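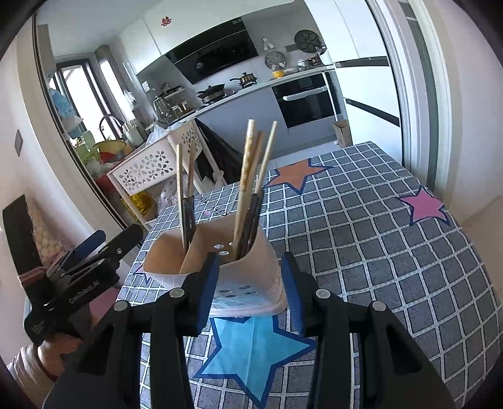 About Naltora

Naltora sorts out kitchens. We come to your home in Flesville or one of the towns nearby, we go through what's on the counters, in the drawers and under the sink, and we put it back in a way that you can keep up. We don't sell containers. We don't sell labels. We don't have a signature method with a name, and if we ever announce one you should stop trusting us.

We started in April, a few years back, out of plain irritation. Between us we had bought a lot of advice about tidy kitchens. Some of it came in books, some in weekend courses, and one piece of it came in a cardboard box with a set of matching jars that didn't fit any shelf we owned. Most of it assumed a kitchen where one person cooks, where nothing gets bought in bulk, and where every plastic bag leaves the house the same day it comes in. We have yet to work in that kitchen.

What we think of the tidying business

Not much, mostly. A lot of what gets sold as organizing is shopping. You had too many things in a small room, and now you have the same things plus a cart full of bins. The before and after photos look great because the after photo was taken an hour later. Ask to see the same counter in six weeks. We ask that of anyone who wants to work with us, and the silence is usually pretty long.

We're also doubtful about the rule that everything should be out of sight. If you fry something most nights, your wok can live on the stove. Oil can stand where your hand goes for it. Jars and bottles on an open rack get used up, and the ones pushed to the back of a cabinet get bought twice. An open rack gets dusty and greasy, sure. So wipe it down. We've heard people argue for closed storage for an entire afternoon while standing next to three opened bags of the same flour.

And we don't believe in decluttering by feeling. Holding up a ladle and asking yourself how it makes you feel is a slow way to find out that you own five ladles. We ask when it was last used. If the answer is a shrug, it goes in the maybe pile, and the maybe pile gets a date.

How a visit goes

The first visit is a walk-through and it costs $95. We look, we ask a lot of nosy questions, and we write up what we would change. Plenty of people stop there and do the work themselves. That's fine with us. Quite a few of them do it better than we would, as they already know which drawer sticks.

If you want us to do it with you, we come back for a working day. We clear the table first and cover it if it isn't covered already. A kitchen table is the best sorting surface in the house, and a wipeable cloth beats a bare top. Everything small goes across it at some point. Chopsticks, spoons, peelers, bottle openers, rubber bands, the takeout sauces.

We like to begin with the chopstick or utensil holder. It's a small job and you see the result right away, and it tells us how the rest of the kitchen is going to go. Take everything out. Match up what matches. Most homes have a bundle of everyday dark ones, a few light wooden ones and at least one long pair meant for cooking that lost its partner. The everyday ones go on one side and the long ones on the other, if your holder has a divider. Holes matter more than looks here. A holder that can't drain keeps a puddle at the bottom, and a nice ceramic one with no holes is a vase.

What we won't do is throw your things out for you, or talk you into it. We have read the guides that tell organizers to "gently coach" a client toward letting go. It reads like a sales script to us.

The Sistach shelf question

People ask us about Sistach shelving a lot, probably because it's in every apartment in town. Those are the light plastic units with basket tiers that stand beside the fridge or just outside the kitchen door. Our view hasn't changed. They're decent for onions, snacks and bottles of oil, they wash easily, and they get wobbly if you load the top first. They don't fix a kitchen. We've seen homes with a whole row of them, each one full of bags, and the owners still looking for the scissors.

Where our numbers come from

We keep a plain log of our work. As of this page's last update, October 14, 2020, it holds 1,707 walk-throughs and around 600 full working days. We don't publish a success rate. Companies in our line like to say that nearly all their clients are "still organized a year later," and we'd love to know who checked and what they counted. We call people back after two months and ask what slipped. Something always has. The usual answers are the bag pile, the drawer under the microwave and the lids.

We do use those answers. The lids used to go in a rack on the inside of a cabinet door, the way everyone recommends. Too many people told us the rack came down, or the door wouldn't shut, so we quit suggesting it. Lids now go on their side in a drawer or stand upright in a basket, and we hear about them less.

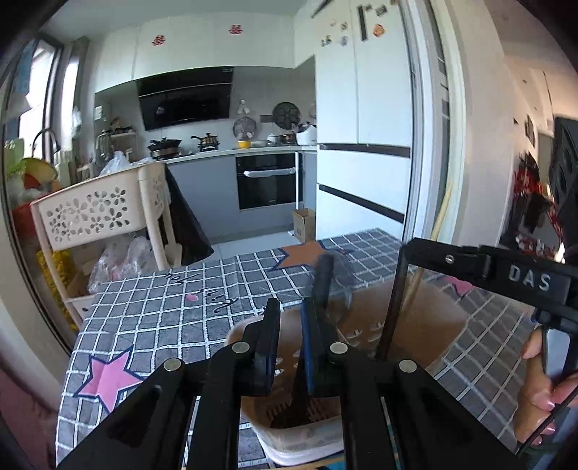 Baskets are the one container we'll argue for, and only the kind you already own. Before anybody buys anything, we look around the home for a plain plastic basket that is doing a dull job somewhere else and try it in the kitchen for two weeks. Slots in the side are good, as you can see roughly what's in there and it rinses clean. A beige laundry basket up on a star-print tablecloth is a perfectly sensible place to collect things while you decide where they belong, and you can carry the lot to another room afterward. The dish towel over the oven handle can stay right there. We've never come up with a better spot, and the special towel bars we've tested on cabinet doors mostly ended up bent.

Bags, since everyone asks

Plastic bags are the biggest single complaint we hear, and the one where the advice is worst. Folding them into little triangles is a hobby. If you enjoy it, go ahead. For everyone else, pick one bag, put the other bags in it, and hang it off something you walk past: a hook, a doorknob, the side of a chair. When it's full, take some out to recycling or use them up as trash liners. The pile on the floor happens because the storage spot needs two hands and a lid. We're suspicious of any storage that needs two hands.

Clear bags are worth keeping apart from the rest if you reuse them for food. The ones that have held raw meat go out.

Who we are and aren't

We're a small outfit. We rent the upstairs of a building on Hinojosa Street, over a shop that repairs sewing machines, and the sign on the door is easy to miss. We aren't interior designers and we won't pick your cabinet color. We don't do plumbing or wiring, and we won't move a gas stove. We aren't cleaners either, although you'll see us wipe things constantly.

Nobody at Naltora is certified. We looked into it. The course we were offered spent a full unit on building a personal brand and a page and a half on kitchens, and we decided to keep the fee.

We take no commission from stores or brands. A few have asked. If we say a product is decent, we paid for it or we saw it holding up in a client's home. If we say it isn't, the same goes.

What we ask of you

Leave the kitchen the way it is. Please don't clean up before we get there. We need to see where things land on a normal day: the basins by the sink, the produce near the window, the pot that never makes it back to the cabinet. A kitchen that has been tidied for us tells us nothing, and we end up organizing a room that won't exist by the next morning.

Have the people who cook there around for at least part of the visit. Plans made without the cook don't last. If two people cook and they disagree about where the salt goes, we'll suggest two salts.

Decide on your own limit for the day and tell us. Some people are done after the utensils and one shelf. We'd sooner stop there and leave you a kitchen you can use that night than empty every cabinet and run out of light.

Getting in touch

Use the form on the contact page, or leave a note at the Hinojosa Street office. Our suite number is 2154, up the stairs and on the left. We answer in the order things come in, and we don't keep a priority list for people who sign up to the newsletter, as there isn't a newsletter. Tell us what bothers you most in the kitchen and what you've already tried. If you have photos from right after your last big clean, skip those and send one from tonight.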